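Volumetric Procedure, Annex Table

The instruction sheet for the Palacios method was two pages long and had been amended in November. The amendment concerned the transfer step. The earlier version permitted pouring. The amended version required that the red concentrate be drawn up, held for seven seconds, and released below the surface of the liquid already in the receiving cup.

The narrator of this account was the recorder. The recorder did not touch the vessels. The recorder's duties were to enter the volume, the time and the condition of the table, and to sign each line.

The Maston office had sent the concentrate in a sealed drum, lot 396, with a note stating that the color was stable. The previous recorder had added one word in the margin of the log, in pencil: "No." The pencil had been initialed, as the rules required, and could therefore not be erased.

Condition of the table at lot 396: specks present, orange. Direct light across the surface. Vessels clear plastic, graduated cylinder marked in ml. 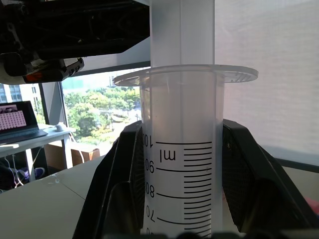
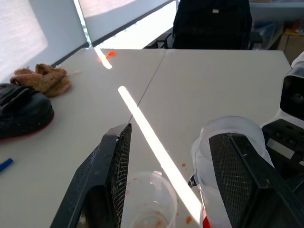
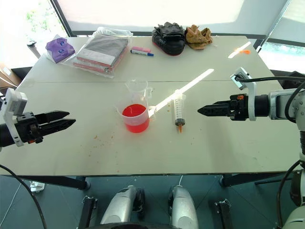
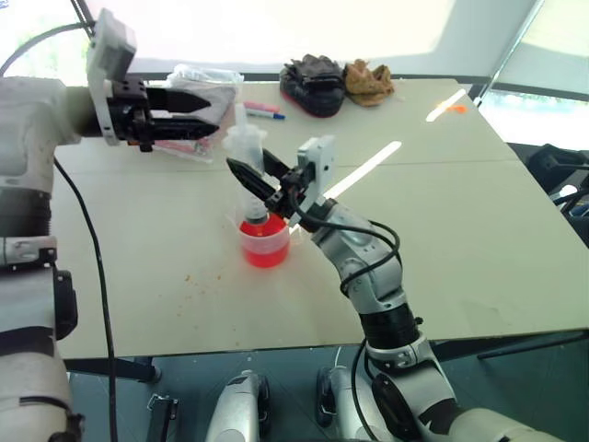
The first line of the log for that lot reads 33 ml. The second line, entered after the hold, also reads 33 ml. The third line reads 31 ml. No withdrawal is entered between the second line and the third.

The sheet gave three permitted causes for a loss of volume: a leak, evaporation, and an error of reading. The recorder examined the underside of the cup and found it dry. The room log showed a steady temperature. The reading was repeated at eye level, with a card held behind the scale, and gave 31 ml again.

The recorder wrote "error of reading" and signed.

At the Grastberg site, where the method had first been used, a fourth cause had been printed on the sheet. The line was removed when the procedure passed to Brastik. The numbering was never corrected, so the causes ran one, two, three, five, and the fifth was the instruction to notify the supervisor. The recorder had asked about the gap during training. The answer was that the sheet was under review.

The transfer was repeated in the afternoon. By then the stripe of sun had left the table and the overhead lights were on. Drawn volume, correct. Hold, seven seconds. Release, below the surface. The concentrate went down in a thread, spread along the bottom of the cup, and stopped a little short of the wall all the way around. The recorder had no column for this. It was entered under Remarks as "even distribution."

The reading was 33 ml.

The recorder turned back to the morning's page. The third line read 33 ml. The signature beside it was the recorder's own, in the correct ink, with no alteration. The words "error of reading" were still in place.

The sheet did not say what should be done when a record came to agree with itself. The recorder rinsed the cup, set it upside down on a paper towel, and took a pencil from the drawer. Under the previous recorder's word there was enough margin for one more. The recorder wrote it, added initials and the date, 7 Dec 2024, and closed the log on the towel side of the table, where it was dry.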